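July, bench notes, wood finishing corner

Picked the oil test back up after lunch. I'd left the six offcuts from the Huenchumán batch leaning against the window, which was dumb of me (the sun had been on them all morning), so two of them are out of the running already. They went a sort of orange on the window side and I can't tell how much of that is oil and how much is just light. Setting those aside for the fading shelf and cutting two more from the same board.

What I'm after is a tabletop finish that takes a coffee ring without sulking about it. The Flillard hard oil has been our default forever and I like it fine, but the tin that's open has a skin on it thick enough to stand a stir stick in, and I'm tired of straining it through old T-shirts. Anow sent over a sample can of their wax oil, so that's what I've been playing with.

Sanding first. I stopped at 120 on one pair, 180 on the next and 400 on the last pair. The 400 ones feel wonderful, like a bar of soap, and they drank almost nothing! Oil just sat on top and I wiped most of it back into the rag. The 120 pair went dark right away and you can see the scratches across the grain where I got lazy near the end. So 180 is where I'd put my money, though I want to try a water pop in between – wet it, let the fuzz stand up, knock it back – before I say so out loud. 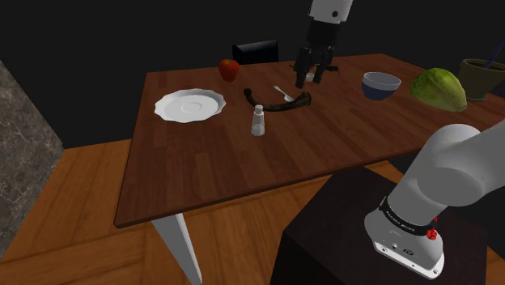 Does the second coat need to wait a whole day? I gave it 24 hours on all of them and I'd stick with that, at least while it's this humid. The one offcut I rushed last month stayed tacky at the end grain for most of a week.

Coat two went on thin, white pad, rubbed in circles and then finished off with the grain. I wiped after 15 minutes, which felt early, but the Anow stuff grabs quick and if you wander off to answer the phone you'll be scrubbing. I know this from the third offcut. Got it back with a splash more oil and a lot of elbow, and there's still a dull patch by the knot.

Rags: all laid flat on the rail outside, none in the bin. Please, whoever used the bench before me, don't ball them up. I found one wadded behind the vise and it made me nervous.

Did the ring test on the older set from last time, the ones with 3 coats. Hot mug, wet bottom, left sitting till the coffee was cold. The Flillard piece has a faint ring you can catch at a low angle. The Anow piece has one too, a bit fainter, but it also picked up a smudge from my thumb, so I'm not sure I'd call a winner. Vinegar did nothing to either. Red wine I haven't tried and probably won't on a work afternoon.

Still to do: label the new offcuts on the back (pencil, the marker bled through last time), order more 180 discs from Stonex, and find the lid for the sample can. It's under foil and a rubber band for now.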